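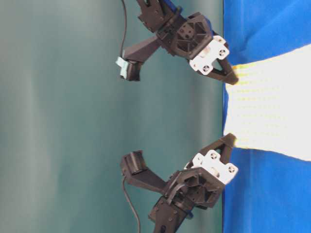 Rerton Bench Group, Cloth Handling

Posted in May by Mamta Yadav

The folding set now stands at 2,337 episodes. The target was 2,000, and I kept going after we passed it. Too many of the early ones began with the cloth square to the bench, and a policy trained on those alone goes to pieces when the near end is skewed.

The current batch uses the white cloth with the rows of yellow dots, on the blue surface. White on blue segments cleanly with a plain color threshold. The dots are more of a mixed blessing. They give me a quick read on stretch and twist when I review an episode, but I don't want the model leaning on them, so a plain cloth goes in next.

Both arms start from the same pose: triangular fingers pointing in at the narrow end of the cloth, one from each side, with the tips near the boundary of the blue. I used to let the operator pick the starting pose. Variety at the start sounded useful, but it mostly produced long, aimless approaches that I had to trim by hand.

Rules for keeping an episode, as of this batch:

An episode ends when both grippers are open and clear of the cloth. A dropped corner stays in if the operator recovers it. A dropped corner with no recovery gets labeled as a failure and stored separately – I no longer delete those. If the two arms touch, the episode is thrown out.

Ekpo, our logging script, now writes gripper width at every step. Version 2 fixed the clock offset between the left and right arms, which had been spoiling the handoffs. Older episodes need to be realigned before they can be mixed with new ones, and I have only done the Lurkthorpe portion.

Next on the list is the realignment, then a training run with the dotted cloth held out.

Contact: Mamta Yadav, Rerton Bench Group | © Rerton Bench Group | Back to top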